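Project report: two hand-held grippers for tabletop sweeping
Felicidad Policarpio and Vichien Onsri, Maglaya shared workshop

Our proposal said a pair of cheap grippers could collect good enough sweeping demonstrations to train an arm. I doubted it then and I still doubt it. Vichien is more hopeful and wrote the section on linkages.

We planned 90 runs and kept 16. Most of the rest were lost to cable snags and bad timing between the 2 recordings. Dried beans roll, so no two piles start alike.

Sweeping with the dustpan and orange brush: 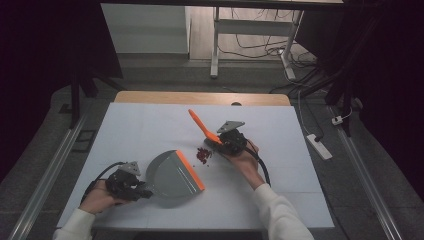
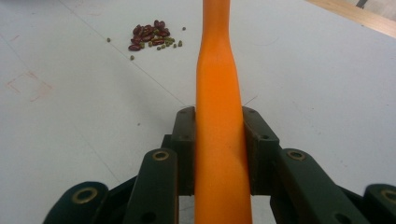
I would not train anything on 16 runs. Milagros Lumanlan suggests longer finger pads, but I'd fix the timing first and repeat the lot in August.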